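Feb 5, 2023

Slept till nearly nine, which at my age is practically a coma. Woke up with newsprint ink still on my hands from yesterday and a crick in my neck from being bent over the boxes, and lay there listening to the magpies having their argument on the shed roof. Then remembered I'd promised Lucrezia I'd ring before ten about the crockery, so that was the end of lying there.

She wants the good platter and nothing else. I said are you sure, there's a mountain of it, and she said she has a flat with four cupboards and two of them are full of Do-yoon's camping gear, so no, one platter. Fair enough. I did try to push the gravy boat on her (the one with the chip under the spout, you'd never see it) and she laughed and said I'd been trying to give her that gravy boat since she was nineteen.

So the plates. I've been at it on and off since the second week of January and I still don't feel like I'm winning. Mum never threw out a plate in her life. If a set went down to one she kept the one, and then she'd go to the op shop in Bamdale and come home with another one to keep it company. I grew up thinking every family ate off plates that didn't match. First time I went to Hedvika's place for tea, back in high school, and saw six the same laid out around the table, I thought it must be somebody's birthday.

My system, such as it is, goes like this. Keep, family, op shop, bin. Bin is only for anything cracked right through. It was a good system for one whole evening and then I started a fifth pile called "ask Thijs", and now that's the biggest pile by miles and Thijs doesn't even know he's got one. He's coming Tuesday with the trailer. He'll look at it and say "what am I meant to do with all this" and I'll say that's what I'm asking you.

I've gone off cardboard altogether. One of the boxes from the bottle shop let go on me last Sunday, halfway down the back steps, and I lost three saucers and some skin. Plastic bins from now on, I've decided, the stiff sort with a decent rim you can get your fingers under. A bin doesn't care if the verandah's damp, and you can hose it out after. The only trouble is you can put far too much in one. Plates are so much heavier than they look! I filled one to the top on Friday, all very pleased with myself, then couldn't shift it off the bench and had to take half of them out again.
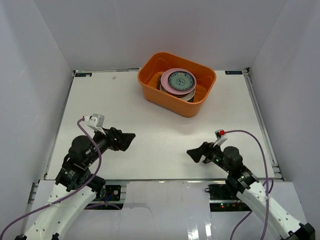 Biggest on the bottom, smallest on top, that's how Mum taught me and I can't do it any other way. Hedvika reckons they should go in on their edges, like records, and she's packed up house more times than anyone I know (Trevor's job, they were shifted every couple of years). She's probably right. But I've tried it and the minute you take one out the rest go over like drunks, so I'm sticking with stacks and a sheet of paper between for anything I'd be sad about. Short stacks. My back has had a vote.

It's the odd ones I'm slow with. Anything from the big brown dinner set I can do without looking, into the op shop pile and goodbye, because we only ever used that when Uncle's lot came and nobody enjoyed themselves. But then I'll pick up some little flowery thing with its pattern half worn away and there goes twenty minutes. There's a bread and butter plate that was always mine for toast when I was home sick. I'd completely forgotten it existed until it was in my hand. The glaze has gone all fine and crackly and I suppose you shouldn't eat off it. I had my toast on it this morning anyway.

Lộc from next door came over after lunch with a bag of cucumbers (he has the same problem with cucumbers as I have with plates) and stayed for a cuppa. He turned a few things over to look at the marks underneath and got quite keen, because his sister sells bits and pieces online. He found one with Dandisard on the back and we were both very excited for as long as it took him to look it up on his phone. Couldn't find a thing about it! Worth nothing, or so rare there's no record, he said, and I said I know which one my money's on. I gave it to him for his sister. He wouldn't take it without paying so now I have two more bags of cucumbers coming.

He did tell me one useful thing, which was to stop washing them all before they go. I've been washing every single piece, drying it, then wrapping it up in newspaper, which makes it filthy again. My hands are like sandpaper. He pointed this out very kindly and I felt a proper goose. So the op shop ones are going as they are from now on, unless they've got actual fluff on them. Some of the top shelf does.

Also the dishwasher has started making its noise. I haven't rung anyone. It was always going to be replaced when the kitchen gets done, and the kitchen was always going to get done when the cupboards were empty, so really the noise is my own fault. Thijs had a quote from the Flident people for the benches and rang me up to read it out to me as though it was the cricket score. I told him to let me get to the end of the plates before anybody mentions benches again. I'm 60, I can have opinions about the order of things in my own kitchen.

Spent what was left of the afternoon on the corner cupboard, the one where you have to kneel down and put your head in. Casserole lids, mostly. Lids and lids, and not a casserole between them! I sat back on the lino with a lid in each hand like a cymbal player and had a bit of a laugh, and then a bit of a cry, which I hadn't planned on. I think it was the smell in there. It's still her kitchen right at the back of that cupboard, the lining paper and the cloves. I left that last shelf alone. It can wait till there's someone else in the house.

Made a cucumber salad for tea, obviously. Ate it out on the step with the radio going and the sprinkler on next door. Got a message from Lucrezia about half six — she's talked to Do-yoon and they've decided they might have room for the gravy boat after all. I've wrapped it in two tea towels and put it by the front door before she changes her mind.

Things for tomorrow: more newspaper (ask at the bakery, they keep theirs), sticky labels, ring the op shop and find out which days they take donations because the sign on the door was wrong last time. Dig out the good platter, which I told Lucrezia I had my hands on and I most certainly don't. I know it was on top of the fridge at Christmas. Hedvika might have put it somewhere clever when she was helping with the washing up, I'll ask her first thing.

Knees sore. Bath, then bed.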